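プリンを固めに焼く、という沼

5月に入ってから、週末のたびにプリンを焼いています。きっかけは駅の反対側にある喫茶店Kellersideで、久しぶりに頼んだ固いプリンでした。スプーンを入れると、ぐっ、と押し返してくるんですよ。あの手応え! カラメルはかなり苦め、生クリームはなし、銀の脚つき皿にただ一つ。帰り道ずっとそのことを考えていて、その足でスーパーに寄って卵を買ってしまいました。

それまでの私はどちらかというと「とろとろ派」で、瓶に入ったなめらかなのをありがたがっていたんです。それが一晩でひっくり返りました。固いプリンは卵の味がする。当たり前のことを書いていますが、これがもう本当にうれしい発見で。

で、最初の一回は見事に失敗。表面はきれいなのに、型から出したら側面に穴がびっしり。いわゆる「す」が入った状態です。味は悪くなかったので、朝ごはんに全部食べました(カラメルは焦がしすぎて、ほぼ薬でした)。

二回目は温度を下げすぎて、今度は固まらない。冷蔵庫で一晩置けばなんとかなると信じて待ったのに、ひっくり返した瞬間に皿の上で池になりました。池も飲みました。

職場の昼休みにこの話をしていたら、お菓子に詳しいNantana Boonchuさんが「卵液、漉してないでしょう」と一言。漉していませんでした。面倒で。しかも牛乳を熱々のまま卵に入れていたと白状したら、かなり長いため息をつかれました。
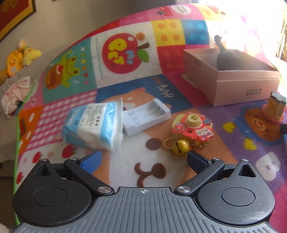 いまのところの配合

何度か焼いて落ち着いたのがこれです。

牛乳 254ml
全卵 2個
卵黄 1個
きび砂糖 大さじ4
バニラ 好きなだけ

牛乳が半端なのは、家の計量カップの目盛りが信用できなくて、はかりの「牛乳モード」で測ったときにちょうどうまくいった数字をそのまま使っているからです。250でもたぶん同じだと思います。でも験担ぎで変えられません。

牛乳は人肌よりちょっと熱いくらいまで。砂糖が溶けたらすぐ火から下ろします。卵は泡立てないで、菜箸の先をボウルの底につけたまま、切るように左右に動かす。そこへ牛乳を細く注いで、茶こしで漉します。二度漉すとさらにいい。茶こしに残る白いもろもろを見ると、これを今まで全部食べていたのか、と毎回ちょっと感動します。

カラメルは砂糖と水を小鍋に入れて、ひたすら我慢。色がついてからが早いです。麦茶の色で止めると甘いだけ、ほうじ茶だとまだ優しい、濃い紅茶を通り越して「あ、やばい」と思ったところでお湯を入れる。はねるので蓋を盾にしてください。私はこの盾なしで一度やって、コンロの周りを拭くのに休日の午前を使いました。

型はRernineの古いアルミのものを5個、リサイクルショップで見つけました。少し歪んでいるのが一つあって、それで焼くと斜めに立つプリンになります。かわいい。熱の通りが早いので、陶器のココットのときとは時間を変えています。

湯せん焼きは150度で30分から。ここがいちばん悩ましくて、うちのオーブンは奥の左側だけやたら強いんです。途中で天板の前後を入れ替えるようにしたら、ようやく揃いました。天板に布巾を敷いて、その上に型、それからお湯。布巾を敷くだけで底の穴がほとんどなくなったのには、台所で声が出ました。

中心の温度を測ってみたくなって、Gendeoの細い温度計も使っています。真ん中が83度になったところで出すと、うちの固さにぴったり来ました。測った一つには穴が残るので、それは焼いた人の取り分です。

焼き上がってもすぐ食べてはいけません。これがつらい。粗熱を取って、ラップをして、冷蔵庫でひと晩。翌日のほうが角が立つし、カラメルも下でちゃんと液体になってくれます。温かいうちに一口だけ、と誘惑に負けた日もありますが、あれはあれで茶碗蒸しの甘い親戚みたいでおいしかったです。
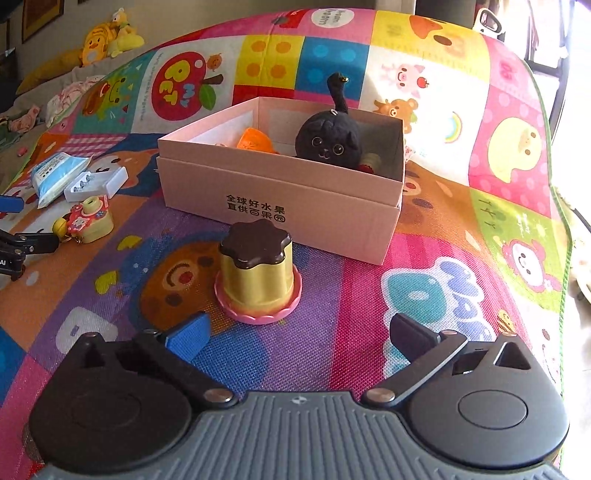 Navickas製菓同好会 おやつ部

うちの部でもプリン熱がじわじわ広がっていて、次の木曜の夜はみんなで持ち寄って食べ比べることになりました。条件は「スプーンが立つこと」だけ。Ivan Hnatiukさんはコンデンスミルクを使った濃いのを試しているそうで、レシピを聞いたらもう甘さの想像だけで頬がきゅっとなりました。絶対にコーヒーを濃くして待ちます。

私は普通の配合で行くか、ほうじ茶を煮出した牛乳で行くか、まだ迷っています。ほうじ茶は先週試したら香りは最高だったのに、茶葉が牛乳を吸って量が足りなくなり、最後の型だけ半分の高さになりました。茶葉を少なめのお湯で開かせてから牛乳を足すといい、と部の人に教わったので、今夜もう一回やります。

あと、型から出すときのコツも書いておきます。縁を指の腹で軽く押して、ぐるっと一周、型から離す。皿をかぶせてひっくり返したら、皿ごと両手で持って、遠心力をかけるように横に一回だけ振る。すとん、と落ちる音がしたら成功です。あの音が聞きたくて焼いているところ、正直あります。

卵がもう残り少ないので、このあと買いに行ってきます。ほうじ茶の結果はまた次の記事で!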